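4. Avaliação em tarefas domésticas e de bancada

4.1. Configuração experimental 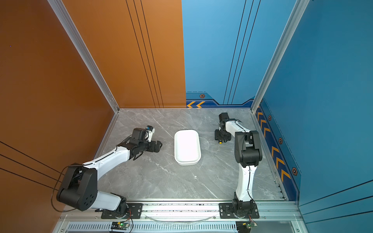

A questão que orienta esta seção é restrita: dado um manipulador bimanual de baixo custo, que fração das tarefas rotineiras de cozinha e de oficina pode ser executada sem intervenção humana, partindo de uma política treinada apenas com demonstrações teleoperadas? Trabalhos anteriores do nosso grupo (Holzer e Wu) trataram o problema com um único braço e concluíram que a maior parte das falhas decorria da impossibilidade de estabilizar o recipiente durante a inserção do objeto. A configuração com dois braços montados lado a lado sobre o mesmo trilho de alumínio (Fig. 3) foi adotada para isolar esse fator.

Figura 3. Célula de trabalho com os dois manipuladores e a bandeja branca vazia entre eles.

O conjunto de avaliação, denominado Pullia, compreende 6 tarefas: transferir talheres para uma bandeja, retirar peças de uma bandeja e separá-las por tipo, dobrar um pano, fechar um pote com tampa de rosca, encaixar um conector e reposicionar a própria bandeja com preensão simultânea pelas bordas. As demonstrações foram coletadas por dois operadores, K. Chala e B. Guillot, com 300 episódios por tarefa. Episódios em que houve colisão entre os braços foram mantidos no conjunto quando o operador conseguiu se recuperar; os demais foram descartados antes do treinamento.

A política de referência, Yeom, recebe as imagens e as posições articulares e prediz sequências curtas de ações para ambos os braços. Como comparação, empregou-se o controlador Dallent, baseado em primitivas programadas e detecção de pose. Nenhum dos dois métodos dispõe de sensoriamento tátil.

4.2. Critério de sucesso

Uma tentativa é considerada bem-sucedida quando o estado final satisfaz a especificação da tarefa e nenhum objeto deixa a superfície de trabalho. Não se atribui crédito parcial. O critério é mais severo que o usual na literatura - a dobra de pano, por exemplo, costuma ser pontuada por etapas - e as taxas obtidas não devem ser comparadas diretamente com as de outros conjuntos.

4.3. Resultados e modos de falha

A política Yeom superou o controlador Dallent nas tarefas com objetos deformáveis e na transferência de talheres. No encaixe do conector a relação se inverteu: a precisão de posicionamento das primitivas programadas compensou a sua rigidez. No fechamento do pote, ambos os métodos falharam em quase todas as tentativas, com predominância de rosca cruzada. O reposicionamento da bandeja expôs uma limitação distinta, pois pequenas diferenças de fase entre os braços produzem torção no objeto e perda de preensão em um dos lados.

Foram identificados 7 modos de falha recorrentes, classificados de forma independente por S. Leclerc e M. Holzer. O mais frequente foi a preensão incompleta de objetos planos apoiados no fundo da bandeja, onde a borda elevada restringe o ângulo de aproximação da garra. A inclinação adicional do punho reduz o problema, mas aumenta a oclusão na câmera correspondente.

Os dados sustentam uma resposta parcial à questão inicial. Transferência e separação de objetos rígidos são viáveis sob supervisão esporádica, desde que a posição inicial do recipiente seja conhecida. Tarefas com rosca, encaixe justo ou material flexível ainda dependem de um operador disponível para reiniciar a tentativa. O efeito da variação de iluminação é examinado na Seção 5.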